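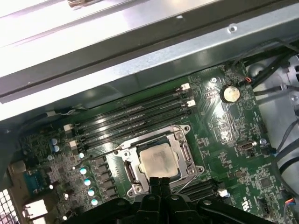
Benvinda Garcia on keeping a small town's memories in order

18 Aug 2018
Shares 100

Benvinda Garcia pours the coffee before she lets me ask anything, and by the time the cups are full she has already told me about her grandmother's bakery, the flood, and the right way to store a wedding album (flat, and never in the attic!). She has been collecting family photographs in Dilterbridge for 4 years now, and she talks about them the way other people talk about their grandchildren.

"I started with one shoebox," she says. "My neighbor was moving and she was going to throw it out. I said, give it here, I'll go through it. Well — I'm still going through it."

The shoebox held 300 prints. The collection now runs to 2,000, all of them scanned, named where a name could be found, and saved to the computer in her back bedroom. Her cousin Horácio Bragança, who grew up on Azevedo Street and seems to remember everybody who ever lived there, comes over most evenings to help put names to faces.

"He'll look at the back of somebody's head and say, that's the barber," she laughs. "And he's right, that's the awful part."
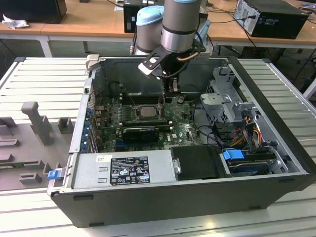 A desktop tower with its side open. The board inside is green.

I asked what she worries about most, and she took her time answering. Paper lasts longer than people expect, she told me, but the stories go quickly. In March she sat with a woman who could name every child in a school picture, and she wrote it all down on the back of an electric bill.

"So ask your aunt," she says, topping up my cup. "Call her tonight, if it isn't too late over there."

Comments 4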